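Genivaldo Rocha
20 Jun 2024

Right, a few of you asked how the sourdough starter is getting on after I moved house, so settle in with a cup of tea, because I've got rather a lot to say about it and I've never been good at keeping things short.

First the good news. Duda (the starter, for anyone new, named after my aunt, who was also lively and a bit sour) survived the move in a jam jar on my lap. Up to four hours with the lid on loose, and the van driver very kindly said he'd smelt worse.

The bad news is that she sulked for a week. Barely a bubble. I fed her every morning and talked to her a fair bit, and got a thin grey puddle with a whiff of nail varnish for my trouble.

I rang my old baking teacher, who asked me one question: what flour? And of course I'd run out of the stoneground and picked up a bag of very white, very soft stuff from the corner shop. Lovely for a sponge cake, not much of a dinner for Duda.

So I went back to rye. 20 grams of starter, 43 of rye, 43 of water, stirred with the handle of a wooden spoon. By the second day she'd pushed up past the elastic band, and I was so pleased I rang my sister at work!

The new kitchen is a good bit cooler than the old flat, even in June, and I think that slowed her down as well. She now lives on the shelf over the boiler, next to the Pestetti tins, and seems much happier there.
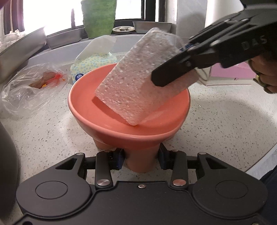
Orange bowl with the little legs, and the sponge. Washing up never ends when you bake.

A tip on that subject, while I'm here: cold water first for anything with dough on it. Hot water turns the flour to glue and you'll be picking it out of your sponge until Christmas. I did it the wrong way for years and blamed the sponges.

First proper loaf came out last night. A bit flat on one side, where I was too gentle with the shaping, but the crust crackled away on the rack and the middle was soft and open. We ate half of it standing up, with too much butter.

I've got spare starter now if anyone near Clindari Road would like some. Bring a clean jar, and please don't screw the lid down tight on the way home, I still feel bad about Gumik's rucksack.

Next job is the seeded one. I've got a bag of sunflower seeds open and I'm thinking 100 grams, toasted first. If you've got a favourite mix, do tell me, I'm reading all the replies even when I'm slow to answer x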